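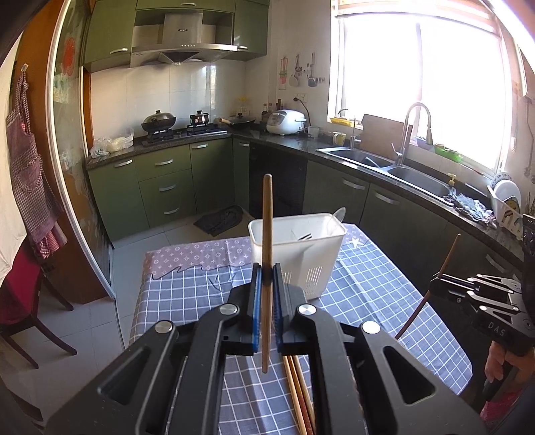

This page was last changed on Jan 24, 2022.

Plorkarar: Shared Kitchens Ventilation and Hot Water Program
Second progress report to the Trultau Fund
Submitted by the Bonthorpe Housing Association

1. Scope of the reporting period

The grant covers the repair and monitoring of extract ventilation and hot water supply in eight shared kitchens on the Bonthorpe estate. The first report dealt with surveys, tenant notices and the selection of a contractor. The present report deals with installation work, the first set of logger readings, and the change to the work schedule agreed with the Fund in June. Spending is reported against the revised budget lines and not against those in the original application.

2. Status of works

Duct cleaning is complete in all eight kitchens. New extract fans have been fitted and wired in six. The remaining two, in the north block, share a riser with the laundry, and the riser was found to be partly blocked at the roof outlet by old mortar and a collapsed mesh. The outlet has been cleared and a replacement cowl ordered. Fans for these kitchens are on site in their packaging and will be fitted after the cowl.

Hot water work is further along. Lengyel replaced the mixing valves in every kitchen and re-insulated the exposed pipe runs between the plant room and the first branch. One valve was returned under warranty after it failed to hold its setting during commissioning. Its replacement has been tested and signed off.

The electrical certificates for the six completed kitchens are held at the estate office. Copies are in Annex A. The certificate for the ground floor kitchen in the east block carries an observation about the labeling of an isolator switch. The label has been corrected, and a revised certificate has been requested but not yet received.

3. Monitoring

Humidity and temperature loggers were placed in each kitchen above the door, out of the direct path of steam from the stoves. Over 3,000 hours of readings have been downloaded to date. Records from the period before the fans were fitted have been kept separate from those taken afterward, and days on which contractors had doors propped open are flagged in the data and left out of the comparison.

In the six kitchens with working fans, the time spent above the humidity threshold named in the grant agreement fell by 19 percent. The reduction is uneven. The two kitchens with external walls on both sides improved least, and the evening peak in these rooms is nearly unchanged. Our reading is that make-up air is the limiting factor. The door undercuts specified in the original drawings were never carried out, and with the door closed the fan is working against a nearly sealed room. A trial undercut in one of the two kitchens is proposed for the next period.

The logger in the west block basement stopped recording when its battery failed. The gap has been left blank in the annexed tables. No values have been estimated for it. Batteries in all the other units were replaced on the following maintenance visit, and battery level is now part of the monthly check sheet.

Hot water delivery was measured at the farthest sink in each kitchen. Waiting times are shorter throughout, with the largest change in the east block, where the pipe run is longest. Readings taken during the first week were discarded after we found that the stopwatch procedure had been applied differently by two members of staff. The procedure has been rewritten and is attached as Annex C.

4. Resident use

Kitchens were kept open during the works except where the power had to be off. Closures were posted on the landing boards, and residents were directed to the nearest open kitchen in the same block. Most complaints concerned fan noise at the high setting. The controllers have been changed so that the high setting is triggered by humidity and falls back after a fixed run-on period. A wall switch for manual boost remains in each room.

Storage was raised at the residents' meeting. Wet items left in closed drawers had been a source of odor before the works, and several residents asked for open drying space near the sinks. The grant has no line for furniture. Small utensils and draining containers were therefore charged to consumables, within the limit allowed by the agreement, and wall racks will be paid for by the Association. 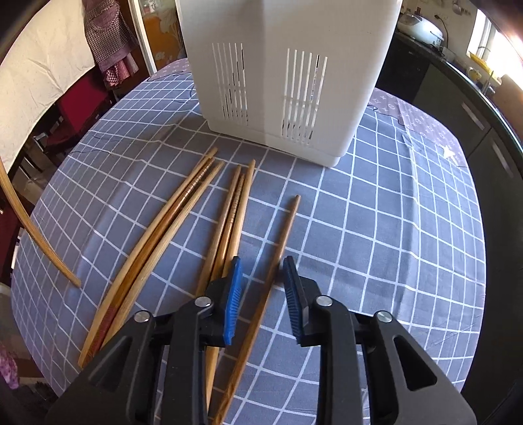 Géza Major asked in response to the draft of this report whether the humidity reduction could be attributed to the fans alone, given that the ducts had been cleaned in the same period, and suggested that the result be stated for the combined works. We accept the point. The figure in section 3 should be read as the effect of duct cleaning and fan replacement together. The two north block kitchens, where the ducts are clean and the fans are not yet fitted, will allow a partial separation of the effects once a full month of readings is available.

5. Budget

Spending on ventilation is below the revised profile by the value of the two outstanding fan installations. Spending on hot water is slightly above it, owing to additional insulation at the plant room that was not visible during the survey. The overspend is covered by the contingency line, and no transfer between main headings is requested. Invoices from Lengyel have been paid up to the end of the hot water stage. A retention is held until the revised electrical certificate is supplied.

6. Risks and open items

Cowl delivery. The supplier has moved the delivery date once. If it moves again, a temporary cowl will be hired so that the north block fans can be commissioned.

Access to the roof. The permit for roof work expires before the current fitting date. Zsolt Hegedűs has applied for an extension on behalf of the Association.

Door undercuts. The affected doors are fire doors. No cutting will take place until the door manufacturer has confirmed the permitted clearance in writing. If clearance is refused, a wall transfer grille with a fire damper will be priced instead.

Data handling. Logger files are stored on the Association's server with read access for the Fund's monitoring officer. The basement unit is still assigned to its old room code in the file names, and this will be corrected before the next download.

7. Work planned for the next period

Fit and commission the two north block fans. Complete the undercut trial or price the alternative. Collect a full month of readings from all kitchens under normal use. Repeat the hot water timing using the procedure in Annex C. Obtain the revised certificate for the east block and release the retention to Lengyel.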